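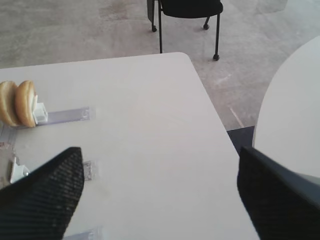 ## How a Robot Learns to Make a Burger

Nobody is born knowing how to stack a burger. You watched someone do it, and then you tried. Robots can learn from watching too, but they need to see the same job many more times than you do.

At the Trasdale workshop, Pacita Abella teaches a robot arm to build toy burgers. She moves the arm herself with a set of controls. Each time she builds something from start to finish, the computer saves it. One saved try is called an **example**.

## What goes into an example?

Two kinds of information are saved together:

- **Pictures.** Small cameras record what the robot could see.
- **Movements.** The computer writes down where the arm went and when the fingers opened or closed.

Later, a computer program studies the pictures and the movements side by side. It looks for patterns, such as how the fingers should move when a patty is in front of them.

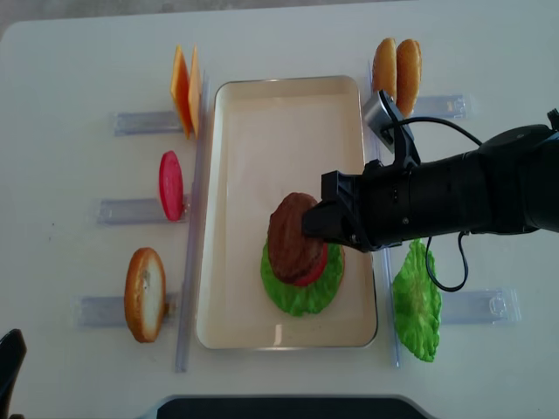
Pacita records 36 examples in a morning. She stops for a snack at 10:30. By the end of September, the project had 3456 examples saved.

## Why not just one?

Think about learning to catch a ball. If every throw came from the same spot, you would miss when someone threw from the side. A robot has the same problem. If the tomato was always in one place, the program might learn only that place.

So Pacita changes things between tries. She may turn a bun a little or swap the order of the food. Some days she picks a different food to move.
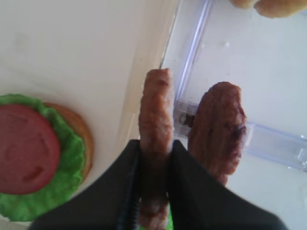 Mistakes happen too. If a slice falls on the floor, Pacita marks that try so the program won't copy it by accident.

## Try it at home

Ask a friend to close their eyes. Tell them how to stack 3 blocks using only words like "left," "down," and "let go." Then move 2 of the blocks and start over. Do your old directions still work?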